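Stelby's clothing swap finds a bigger home

2026-02-16 | By the Stelby newsdesk
3 min read

Anyone who has ever squeezed past the coat rails at the Stelby clothing swap will be delighted to hear that it has moved into larger rooms at the Goodall building, with proper tables for laying things out and a good deal more space for all of us to rummage. The doors opened there in January, and by the end of the month 366 people had been through them, most of them with a bag in each hand and quite a few going home with just as much as they brought.

Every garment is spread out and looked over before it goes on the rails, and the T-shirts are always the quickest to find new owners, particularly the ones with a bit of fun printed on the front (the old video game designs are great favourites, and not only with the children!). 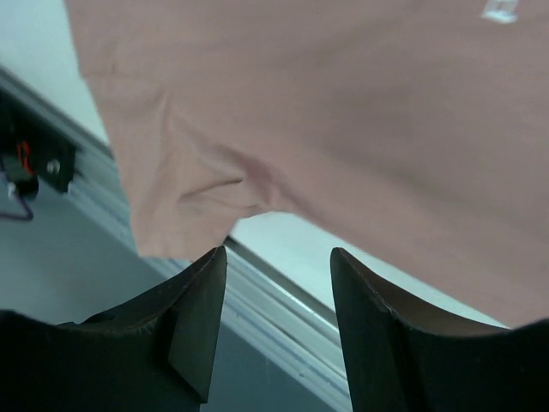
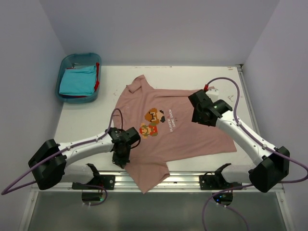

A pink T-shirt with a "Player 1 Game Over" print.
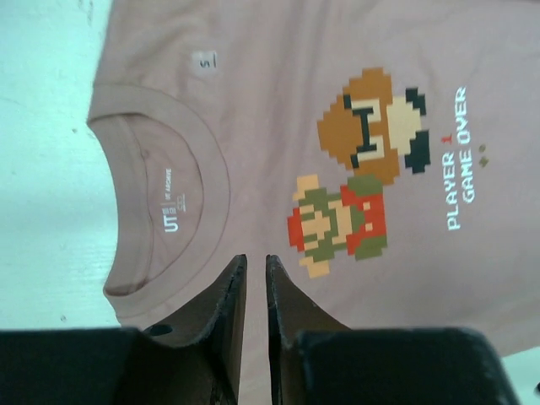
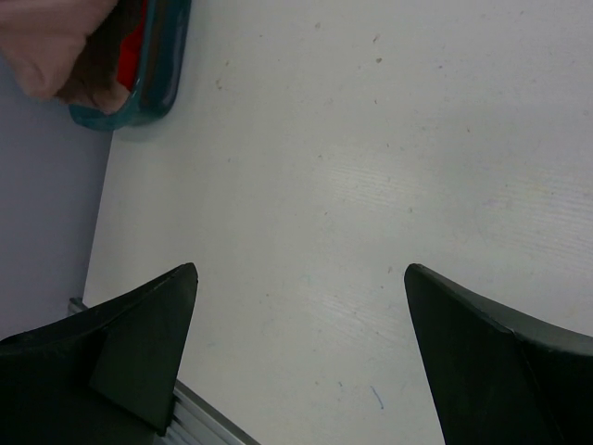 Last year the swap passed on 3,548 pieces of clothing, from babygrows to a very handsome set of wool overcoats, and the organisers are hoping the new rooms will let them do better still. They would be especially glad of school uniform and of men's shirts in the larger sizes, which go almost as soon as they are hung up. Things should be clean and dry, please, with the pockets emptied, and you may bring up to 20 items at a time.

Anything still on the rails after a couple of months is sent on to Dullira, the mending group across the yard, where it is patched up or cut down for quilts and cushion covers. Entry is free, there is tea in the side room, and you are welcome to come along and have a look even if you have nothing to bring. Please use the side entrance while the front steps are being repaired.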